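Lelton House Rules: a collection of card game rules as people play them at home

Last updated: July
July, by the Lelton House Rules project

Welcome, and thank you for stopping by! This README goes with the Lelton House Rules collection, a plain text dataset of the rules people use when they play cards in their own kitchens, on porches, in break rooms and at the back of long bus rides. If you have ever sat down to a game you thought you knew and been told, three hands in, that jacks are worth something different in this house, then you already understand what we are collecting and why we find it so much fun.

The collection started in Lelton as a shoebox of index cards, and it grew when the folks over in Warkow sent us their own typed sheets (some of them very old and very faded, bless them). We have since cleaned everything up, given each entry a number and put it all in a format that a spreadsheet can open without complaint.

What's in it

There are 1,000 entries covering 65 games. Each entry is one house rule, written in the words of the person who sent it in, with a little bit of information attached. Some games have a great many entries. Rummy and its cousins take up far more than their fair share, and there is a whole cluster of entries on what to do when the draw pile runs out, a question that people seem to feel very strongly about. Other games show up just once, and we kept those too, even the one that only works with five players and a missing queen.

The files are:

house_rules.csv, the main table, one row per rule
games.csv, the list of games, with the other names each one goes by

And the columns in house_rules.csv are:

entry_id: a number that never changes, even if we fix a typo in the entry
game_id: matches the same column in games.csv
rule_text: the rule as it was sent to us
topic: one of dealing, scoring, wild cards, betting, penalties, table manners, or other
place: town or region, if the sender gave one
learned_from: a loose description such as "grandparent" or "army," often blank
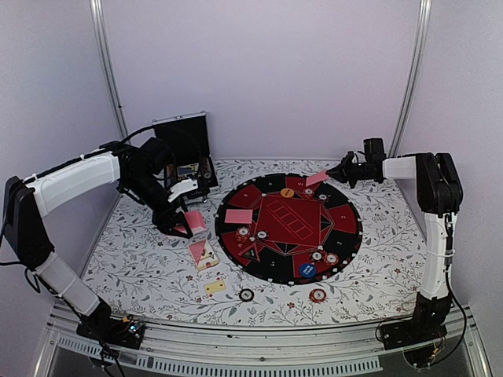

The topic column is the one we get the most mail about. We sort each rule by the part of the game it changes, so a rule that says the dealer loses a point for a misdeal goes under penalties, though you could make a perfectly good case for dealing. When a rule really did belong in two places we picked the one the sender seemed to care about most. If you are doing any kind of counting by topic, please look over the "other" pile first. It is bigger than we would like, and there are some lovely things in there, including a long rule about who has to get up and make the coffee.

How the rules were gathered

Most came in by mail or through the form on our page. The rest were written down at the Zurnari game evenings, where people were kind enough to slow down and explain themselves while one of us scribbled. We asked everyone the same opening question, "What do you do here that the rule book doesn't say?", and then let them talk. Everybody who sent something in agreed to have it shared, and we took out family names and street addresses before anything went into the files.

We did fix plain spelling mistakes. We did not fix grammar, and we did not change a rule because it seemed unfair or because it contradicted itself. A few of them do contradict themselves. The people playing by them seem to manage fine.

Betting rules

Any rule that mentions chips, matchsticks, pennies or buttons has been put under betting, whether or not money was ever involved. Values for chip colors are in here as well, and they differ so much from one household to the next that we gave up on trying to make a standard table. Please read each one on its own terms.
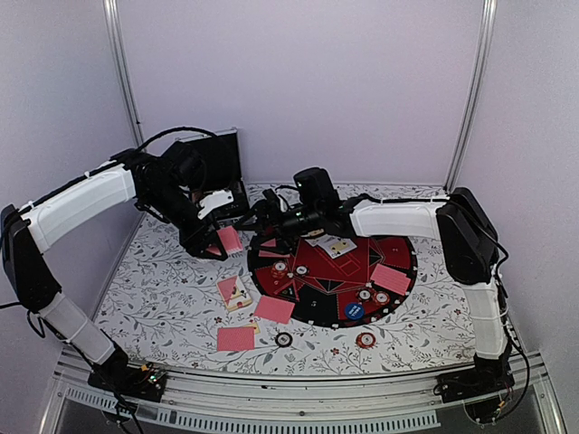
Round mat, playing cards and poker chips on a flowered sheet.

Things to watch out for

The collection leans heavily toward people who like to write letters, and toward the two towns we know best. It is not a fair sample of anything, and we would be uncomfortable seeing it used to say that one part of the country plays a certain way. Names of games are slippery too. The same game can have three names in one county, and the same name can mean three different games, so please join on game_id and leave the name column alone.

There are also near repeats. We kept them on purpose, as the small changes in wording are often the interesting part, but if you need unique rules you will have to do some weeding.

Changes in version 2

The Rawashdeh notebook has been added. It is a wonderful handwritten book of trick-taking games, and it took us most of the spring to type up.
Blank places are now truly blank. They used to say "unknown" in some rows and "n/a" in others.
Two solitaire games that had been entered as one have been split apart.

Using and sharing

You are welcome to use the collection for teaching, for research, or for settling arguments at home. If you publish something with it, please mention the Lelton House Rules collection and the version number. Corrections and new rules can go through the form on our page, and we read every one, though in the summer it may take us a while to write back.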